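Projects / Unutano / shelf-chores / README

Last updated: February

# shelf-chores

Data card and usage notes for the Unutano shelf tidying set, release 2.

## The short version

1528 clips of small retail chores: facing stock, moving things between trays, pulling what got dropped in the wrong place, putting it back. All of it done by people with ordinary hands. We collected it to find out how close a machine is to doing the same job, and the answer as of this release is that you should keep your stock clerk.

## Where it comes from

Recorded in working shops and in one back room in Balthorpe that we fitted out with the same kind of metal shelving. Clips are head-mounted and shot from the wearer's point of view. The people doing the chores do them for a living or used to. We asked them to work at their normal pace, which annoyed the modeling side, because the normal pace is fast and hands get in the way of everything.

Cinzia Serra ran collection and wrote the labels guide. Samuele Messina maintains the loader and the evaluation scripts. Complaints about label boundaries go to Cinzia, complaints about the loader go to Samuele, and complaints about the shelves wobbling can stay with you.

## What's in a clip

Each clip is one chore with a start label, an end label and a plain sentence saying what the person was asked to do. Some sentences are vague ("tidy the pens"). We left them vague. That is how the request comes in a shop, and a system that needs it spelled out to the millimeter is just a slow way of doing it yourself.

There are 181 clips where the person gave up or did something other than what was asked. They are marked `offtask`. Please don't throw them out before training and then tell us your success rate.

## Can a machine do it yet

Partly. We ran the Ondieki arm on four chores from the set, in the Balthorpe room, with the trays laid out the way people had left them. It was good at boxes. It was fine at moving an empty tray from one shelf to another, a chore no shop has ever been short of staff for. It did badly at anything thin, shiny, bundled or leaning on its neighbor, and that covers most of a stationery aisle.

The Drendale planner helped with deciding what to pick first. It did not help with picking it.

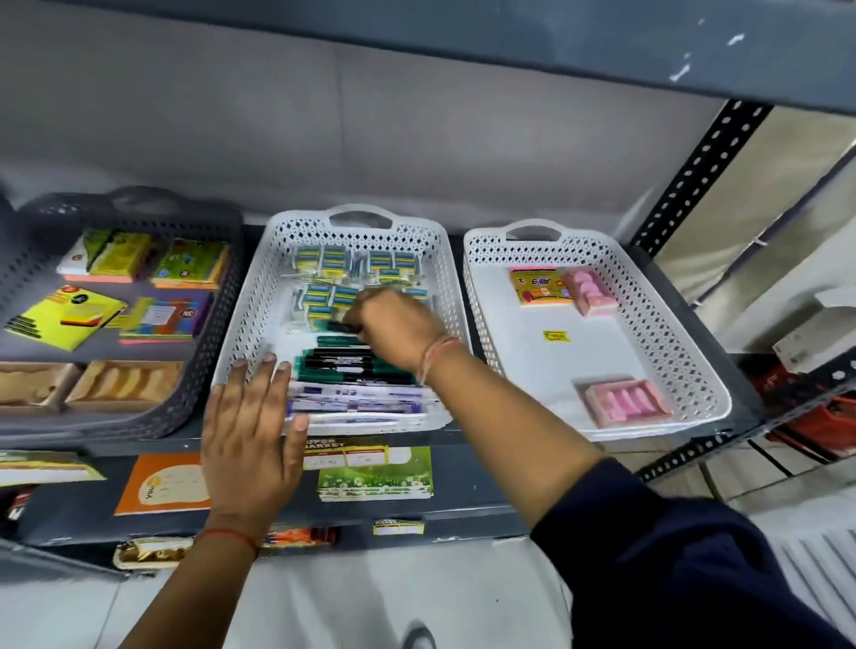
Stationery is the category we'd point a skeptic to, and also the one we'd point an optimist to, for the same reasons. Grasp planners like one object with some air around it. A tray with eraser blister packs in rows at the back, markers lying crosswise in a bundle and packaged pens in front of those offers very little air. Look at the left hand too, flat on the front rim while the right one reaches in to the markers. Our first label scheme had a single active hand, so a hand like that was filed as idle. It now gets its own label, `rest_contact`, and the scoring script stopped treating two-handed clips as one-handed clips with a spare.

## Known problems

- Perforated trays confuse the depth estimates. The holes come back as noise, or as very small floors.
- Cards and tags hanging off shelf edges get segmented as stock. Sometimes they are stock.
- Sleeves are labeled as part of the arm in early clips and as clothing in later ones. We meant to fix this.
- "Tidy" has no agreed end state. Two labelers watching the same clip will stop it in different places, and both will be sure.

## Using it

Fine for training and testing manipulation and hand-object models. Please don't use it to rank the workers by speed. Someone asked, and the answer was short.

If you report results, report the `offtask` clips separately and say whether your trays were arranged by a person or by whoever wrote the demo.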